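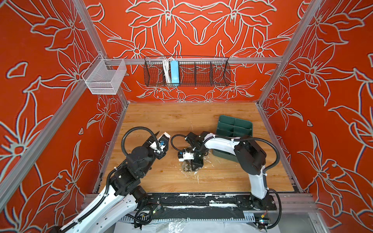

Kit Grorura à deux bras, pince de droite sur la pièce à losanges.

Liste : manipulation-atelier
Objet : Re: [manip] Kit deux bras Grorura, quelqu'un l'a en main ?
Date : 23 juin 2019

Bonjour à tous,

> Nous hésitons entre le kit Grorura vendu par Macaraeg et un montage
> maison. Le devis pour les deux bras et le châssis nous semble correct,
> mais la fiche ne dit rien du câblage, ni de la qualité de la caméra
> de poignet. Est-ce que ça tient dans la durée ? Et faut-il prendre
> le contrat de suivi de Pastden ?

Le nôtre est à l'atelier de Dodholm depuis octobre. Au compteur, 414 cycles complets, surtout de la prise de petites pièces posées sur le plateau.

Le châssis en profilés alu ne bouge pas. Le montage des deux bras sur le rail avant est simple, à condition de présenter les deux embases avant de serrer quoi que ce soit. Nous avons fait l'inverse et perdu une matinée.

Pour le câblage, la notice est trop courte. Les gaines noires qui passent au-dessus des articulations demandent une boucle assez large, sinon elles tirent quand le poignet tourne. Comptez 40 cm de mou par bras. Prévoyez aussi un endroit pour l'excédent. Chez nous, les câbles et la multiprise sont dans un panier grillagé accroché à la barre du fond, et on y accède sans démonter.

La caméra de poignet est le point faible. Dès que le bras accélère, l'image file et il ne reste que les doigts de nets.

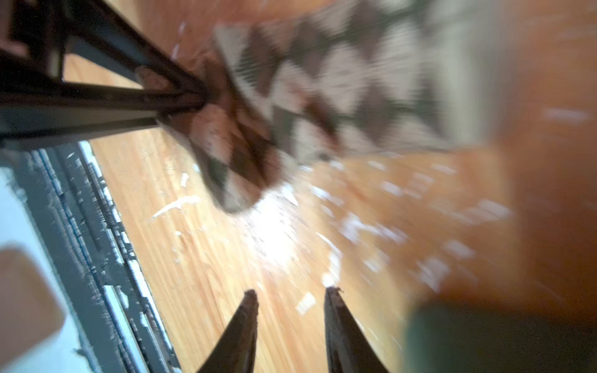 À vitesse réduite elle suffit pour se recaler sur la pièce. Nous avons donc limité le poignet pendant l'approche, et on remonte la vitesse une fois la prise faite. Sa fixation mériterait mieux que des colliers plastique. Autre défaut, les reflets sur un plateau en bois clair : un éclairage placé de côté nous a fait gagner plus que tous les réglages d'exposition.

Côté Pastden, le contrat coûte 300 euros par an et couvre 2 interventions. Nous en avons utilisé une, pour un moteur de coude, remplacé dans la semaine. Le support par courriel répond, mais en anglais seulement.

Si vous avez déjà quelqu'un qui soude et qui sait régler un asservissement, le montage maison reste défendable. Sinon prenez le kit, et demandez à Macaraeg un second jeu de doigts de pince dès la commande, le délai est long quand on les achète à part.

Je peux envoyer notre fichier de limites de vitesse à ceux qui le veulent, écrivez-moi hors liste.

Cordialement,
l'atelier de Dodholm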